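Obura Youth Centre -- Premises and Activities Safety Check

Date of check: 25 Aug 2023
Reason: yearly check before autumn programme opens. Follows the April one.
Covers: main hall, kitchen, craft room, office, outside yard, minibus bay
Key: OK / Action / Urgent / Not checked

1. Entrance and sign-in

Front door closes fully, latch catches -- OK
Door release button at desk -- OK
Sign-in book in use, times out filled in -- Action
Visitor badges -- Action

Comments: times in are good, times out are patchy. If the alarm goes we need to know who is still in the building. Desk to chase at going-home time, every session incl. the drop-in. Visitor badges down to four, need 12 for the open evening. Order from Brillden with the lanyards, not the pin type again please.

2. Fire

Call points clear and labelled -- OK
Extinguishers in date, pins in -- OK
Exit signs lit -- Action
Fire drill held this term -- Action
Routes clear -- Urgent

Comments: exit sign over the back corridor is out, probably just the tube. Drill not done since April, must be in the first two weeks of term and must include an evening group. Back corridor had folded tables from the Flumard debate day leaning both sides. Moved while I was there but they have been moved before and come back. Tables live in the store. Notice to go up.

3. Main hall

Floor sound, no trip edges -- OK
Wall bars and fixings -- OK
Stacked chairs no higher than marked line -- Action
Stage steps -- Action
Windows, restrictors on -- OK

Comments: chairs well over the line by the piano. Stage left step has a loose nosing, taped for now. Tape is not a repair. No one under 16 to carry kit up that side untill fixed.

4. Kitchen

Fridge temps logged -- OK
Knives locked away -- OK
First aid, blue plasters -- Action
Allergy sheet on wall, current -- Urgent
Oven gloves, fire blanket -- OK

Comments: allergy sheet is last year's group. Several of those young people have moved on and the new ones aren't on it. No cooking session until it's replaced. Forms are in the office already, it just needs typing up. Plasters low.

5. Craft room

Scissors and cutters counted out and in -- OK
Glue guns tested -- Action
Ventilation -- OK
Worktops clear at end of session -- OK
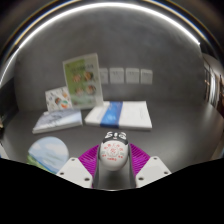
Comments: two glue guns have no test label. Taken out of the cupboard, with the office for testing. Sharps sheet is well kept, thanks to whoever does it. Bin by the sink needs a lid.

6. Office and records

Consent forms, all current members -- Action
Emergency contacts readable and to hand -- OK
Filing cabinet locked -- OK
Safeguarding poster, right phone number -- Action
Computer screens lock when left -- OK

Comments: poster in the office is right, the one in the girls' toilets still has the old extension. Should be 527. Checked it by ringing. Consent forms for the residential are a separate form, the general one does not cover overnight stays -- parents have been told otherwise by someone, so a letter needed.

7. Yard and outside

Gate self-closes -- Action
Fence, no gaps -- OK
Lighting on timer -- OK
Basketball post -- OK
Surface -- Action

Comments: gate sticks half way in, spring is tired. Moss on the shaded side by the bike rack, slippy. Needs a scrub before the wet weather. Lights came on at the set time but that will want changing when the evenings draw in.

8. Minibus

Tyres, lights, mirrors -- OK
Seat belts, all seats -- Action
First aid kit and triangle -- OK
Driver list up to date -- Not checked

Comments: belt on rear offside seat slow to retract. Seat not to be used, sign taped on it. Erkava garage to look when it goes in for service. Driver list was locked in the desk and I didnt have the key, will do on the next visit.

Actions, in order

Allergy sheet -- before any cooking
Back corridor kept clear -- now, and stays that way
Rear seat out of use -- now
Stage step -- before first hall session
Fire drill -- first two weeks of term
Exit sign tube
Toilet poster
Residential consent letter
Glue gun tests
Gate spring, moss
Badges and blue plasters on the same order if poss

Copy to office file and noticeboard. Please initial and date each line as it gets done, don't just tick it. Next check April.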